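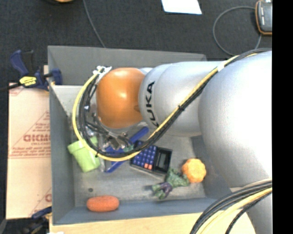 Fig. 1. Assorted small objects in a rectangular grey bin.

Sorting a mixed bin of small items
Storeroom guides, Tralar
Text: Mahtab Pakzad. Checked by Simin Kazemi. Last changed 21 January 2026

Scope

This guide covers one open bin of mixed small items, none heavier than 300 g. It applies to general household and workshop goods. Medicines, blades and loose batteries have a separate guide and should be taken out first if any are found.

What you need

A clear table, at least 380 mm deeper than the bin
Shallow trays, one for each group
A soft brush and a dry cloth
Self-adhesive labels and a permanent marker
A lidded box for items with no known place

Preparing the bin

1. Put the bin at one end of the table with a long side facing you. Leave the other end for the trays.
2. Do not tip the bin out. Small parts roll, and fragile items at the bottom take the weight of everything else.
3. Look over the top layer and decide on the first groups. Four or five are enough to begin with.
4. Write a temporary label for each tray. Pencil will do at this stage.

Taking items out

5. Start with whatever lies on top and is not trapped by anything else. Lift it straight up.
6. Work down one corner until the bottom shows, then move along the nearest wall. Finish in the middle.
7. Hold flat items by an edge. If one is lying tight against the bottom, slide it to the wall and tilt it up there.
8. If two items are tangled, remove both together and separate them on the table.
9. Put each item in a tray as soon as it is out. An item that fits no group goes in the lidded box. Do not stop to discuss it.
10. Packets that have split are placed upright in a tray of their own until they can be closed.

Choosing groups

Group by use first and by size second. Grouping by colour looks neat on a shelf but makes items slow to find. A group that fills more than one tray should be divided. A group with a single item in it should normally be joined to the nearest related one.

Keep parts of a set together, even where the parts differ in size. Write the name of the set on a slip and leave it in the tray.

Cleaning

With the bin empty, brush the dust out of the corners and wipe the walls from the rim down. Scuffs on a plastic bin do not affect its use. A cracked corner does, and a bin with one should be withdrawn. If the bin has been washed, leave it for 30 minutes with the rim down on two battens, then dry the inside by hand.

Putting items back

Return the heaviest group first and spread it over the whole bottom. Lighter groups go above it in open trays or bags. Stop 17 mm short of the rim so that another bin can be stacked on top.

Replace the pencil labels with permanent ones. The label goes on the short side, upper left, and gives the group name and shelf number only. Contents lists belong in the stock book.

The lidded box

Go through the box within the week with someone who uses the storeroom regularly. Anything still without a place is entered under "unassigned" and reviewed in June. Questions about existing shelf numbers go to Benvinda Lobo.

Related guides

Labelling shelves and bins
Storing loose batteries
Repacking split packets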